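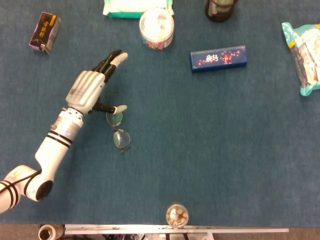

Gultetach is a tabletop pick-and-place kit made up of a lightweight robot arm, a jointed humanlike hand and the software that runs both. Sold by Clurkia, mostly to university labs, training centers and small firms that want to try out handling of everyday objects without building a cell from scratch. The name covers the whole kit, though users often say "the Gultetach" when they mean just the hand.

Contents
Overview
Hand
Arm
Work surface and mounting
Software
Object handling
Versions
Sales and support
Reception
See also

Overview

The kit was planned as a mid-priced option between hobby arms and full industrial systems. Clurkia had sold wrist parts and cable sets before that, no complete robots. Early units went to a training center in Lodhi, where most of the setup guide was written, which is why the guide still uses Lodhi's room layout in its drawings.

Typical use is household-type goods on a flat table. Boxes, bottles, jars, snack bags, glasses, packets. Not meant for heavy parts, not meant for food contact, not rated for outdoor use. The maker describes it as a research and teaching product and the warranty is written that way.

Hand

The hand is the part most buyers come for. Humanlike layout with a thumb that swings across the palm. Sixteen joints in total, though not all of them are driven on their own; the end joints of the fingers follow the middle ones through a linkage. Weight 790 grams with the wrist ring fitted, without the outer cable.

Fingertips are replaceable pads. They press on and come off with a small twist. Pads wear quickest on the thumb and should be checked before each long session, since a worn pad slips on smooth plastic well before it looks worn. A pack of spares comes in the box. Later packs use a softer material, and the two kinds should not be mixed on one hand because the grip settings differ.

Finger force is set in software and is low by default. Many new users think the hand is faulty when it fails to hold a full bottle. It is usually the default setting. The guide covers this but on a page near the back.

The hand can be bought alone for use on other arms. An adapter ring is needed for most of them and has to be ordered seperately. Jenodov makes a third-party ring that is cheaper and fits, although the screws supplied with it are a bit long and need a washer.

Arm

Six-axis arm, smooth casing, cables inside as far as the wrist. A status light near the wrist gives the state of the controller. Colors are listed in the quick card and can be changed in settings, which has caused mixups in shared labs where one group changes them and the next group reads the card.

The arm is made for slow, careful motion. Top speed is fine for sorting but not for packing lines. It stops on contact, and the contact limit can be raised only with a password set at installation. Lost passwords mean a call to Clurkia, no other way around it.

Payload is counted with the hand on. This matters. Some reseller listings give the bare arm figure, and a buyer who goes by that will come up short.

Bolt pattern at the base is a standard one. Base needs a rigid support. Clamping to an office desk is possible and the box includes clamps, but the desk will sway and the fingertips will sway more.

Work surface and mounting

The recommended surface is short-pile carpet or felt over a flat board, plain color. Soft covering keeps round items from rolling, cuts down noise, and gives the fingers a little give when they go under a thin object. It also lets the hand touch the table on purpose, which is how most low grasps start. On bare hard tops the contact stop trips often.

Downside is lint. Gets into the finger joints over time. Brush out, do not blow out.

A metal rail along the front edge is commonly added so that the board does not creep and cameras have a fixed line to calibrate against. Clurkia sells one. Any straight rail works, provided the calibration is redone after it is moved. People forget this step more than any other going by the support pages.

Software

The control program runs on an ordinary computer and talks to the controller by cable. Wireless was offered for a while and then dropped. Three ways of working are supported: hand guiding, where the arm is pushed through a motion and replays it; remote operation with a glove or handheld controller; and scripts.

Remote operation is the strongest of these. Lag is low and the finger mapping is good for most hand sizes, less good for small hands. Thumb mapping needs its own calibration, takes a couple of minutes and should be done by each operator. Sharing a profile gives a thumb that lands beside the object.

Scripts are plain and fairly well documented. Error messages are not. The same code is used for an unplugged hand and for an over-warm motor, so check the plug first.

Recordings are saved in an open format, along with joint positions and finger force. There is no built-in labeling tool. Older recordings open in the new program but not the reverse.

Object handling

Boxes are easy. Cartons laid flat are taken from the long sides, small upright ones from above. Tall narrow cartons tip if the thumb arrives first, so the default routine brings the fingers in behind and closes the thumb last.

Round containers with lids are held by the body, below the lid. Holding by the lid works until the lid comes off.

Bags and soft packets are uneven. A stiff sealed edge can be pinched and lifted, a full bag with no free edge has to be scooped. Success depends a lot on how the bag is lying, and most users end up writing their own routine.

Eyeglasses are a well known hard case and are used as a test item by several groups. Thin rims, low to the table, and clear lenses that depth cameras do not see well. The usual approach is a thumb-and-finger pinch on the rim or at the bridge, with the gap set narrow before the hand comes down. Force should be at the lowest setting. Lens grips are possible but leave marks and the glasses tend to turn in the hand. Folded arms help. Open ones catch on the carpet pile.

Small metal cups and similar shiny things give trouble to cameras rather than to the hand. Remote operators have no difficulty with them.

Versions

Version 1. First release, stiffer fingertip pads, wireless controller as an option. Wrist ring known to work loose; a free replacement was sent out on request.

Version 2. Current. New wrist ring, softer pads, quieter motors, wired only. Finger calibration now runs at startup and can't be skipped, a frequent complaint. Hands from the first version can be used on the newer arm after a firmware update, but the startup calibration then has to be confirmed by hand every time.

A left hand is offered in both versions. Lead time is longer.

Sales and support

Sold direct and through resellers. The kit comes with arm, hand, controller, cables, clamps, spare pads and the printed quick card. Computer, cameras, glove and table are not included. Clurkia also rents the kit by the month to schools, with shipping in both directions on the renter.

Support is by email. Replies are quick in term time and slow in July, when the office runs on reduced hours. Repairs to the hand are done by swap, the user gets a refurbished hand and sends back the old one. Calibration files do not carry over with a swap so a new set has to be made.

Reception

Mostly good for the hand, mixed for the rest. Reviewers liked the thumb range, the low default force and the fact that the pads can be changed with no tools. Common complaints: the price of the adapter ring, poor error messages, wrist cable that is too short for some mounts. Teaching staff found remote operation easy for beginners to pick up and the script side less so.

Comparisons are usually made with the Jenodov gripper, a simpler design with parallel fingers. The Jenodov is faster on boxes and needs far less upkeep. It does poorly on thin or odd-shaped items, and labs that own both tend to keep the Gultetach for those.

See also

Robot hand
Remote operation
Grasp planning
Parallel gripper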